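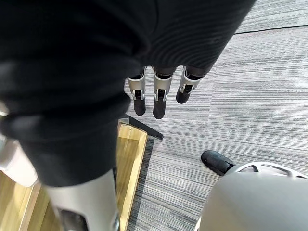
A black knit garment over the fingers of a robot hand, as recorded by the wrist camera. Views of this kind are the main input to the Magsi perception software.

Teaching Software to Work When the Hand Is Hidden

For most of its history, the manipulation software developed at Skelholm has relied on a simple expectation: that the camera at the wrist can see the fingers, and that the fingers can be compared with the object they are meant to hold. Clothing upsets that expectation. A sweater folds over the hand, covers the thumb or the palm, and changes its outline whenever the arm moves. The software must then decide how much of what it believes about the grasp is still worth believing.

That decision is the subject of a program led by Ans Lambrechts, head of perception at the institute. Her group maintains Magsi, a package that takes in wrist camera images and joint readings and produces a running estimate of where the fabric is, where the hand is, and which parts of each are out of view. The third item is the newest and has taken the most work.

"Earlier versions gave one answer and gave it with confidence," Lambrechts said. "If the cloth covered two fingertips, the software placed them where it had last seen them and carried on. We wanted it to report that it had lost them."

The current release, completed in August, marks every region of the image as fabric, hand, arm or background, and attaches a confidence value to each. Dark fabric remains the hardest case. Black ribbing and black fingertips offer little contrast, and a rolled fold can cast a shadow that the software reads as a gap. The group assembled a set of 3595 labeled images, weighted heavily toward dark knitwear, to address the problem. Labels were drawn by hand and checked by a second person. Where the two disagreed on the edge of a fold, both versions were kept, and the model was trained to treat that edge as uncertain.

Floors caused unexpected difficulty as well. Striped carpet has fine parallel lines that resemble ribbed cloth at certain distances, and an early model extended a sleeve well across the tiles. Joint readings now help to settle such cases, as the software can work out how far away the floor ought to be.

Planning is handled by a separate program, Trundine, under the direction of Rhun Meredith. Trundine receives the estimates from Magsi and proposes up to four motions at a time, among them a small lift, a turn of the wrist and a slow withdrawal. Each is scored partly on its progress toward the goal and partly on how much it is expected to reveal. When confidence is low, the second score counts for more.

"The planner will sometimes spend a motion on looking," Meredith said. "Our operators found that frustrating at first. They saw an arm that had stopped making progress."

The two groups did not always agree on the division of labor. Meredith had argued for a single model that would go directly from image to motion. Lambrechts preferred separate programs with a written interface, so that a poor grasp could be traced to its source. The institute adopted the second approach and built a replay tool, Cimon, to support it. Cimon stores the last 2000 frames of a session and lets an engineer step through them with the confidence values laid over the image.

As of December 2025, three questions remain open on the program's work list: how to handle garments with linings, how long an unseen finger position may be trusted, and whether the confidence values should be shown to operators during a session or only in replay. Trials on the last of these are under way.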